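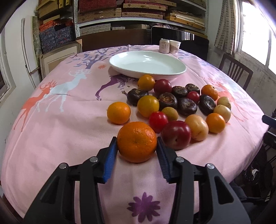 Fruit on the pink cloth

Mandarins, reds, yellows and a few water chestnuts, all tipped out together. The biggest mandarin got a spot to itself at the front. I'm told size means flavour. I have my doubts, and a dimpled peel proves nothing either way.

About this page

Triin Kuusk is fond of the Plollis winter table, which promises "a bowl for every mood". I don't know what mood a water chestnut is for. They still had their papery rings and tufts on, so someone has peeling to do, and I'd like to see the mood after that.

The shiny dark red one is handsome enough. Shiny fruit has let me down before.

The next table is in May, when the strawberries are supposed to be worth the money. We'll see. Entry is 3 pounds, cash only.

Page put up 22nd January.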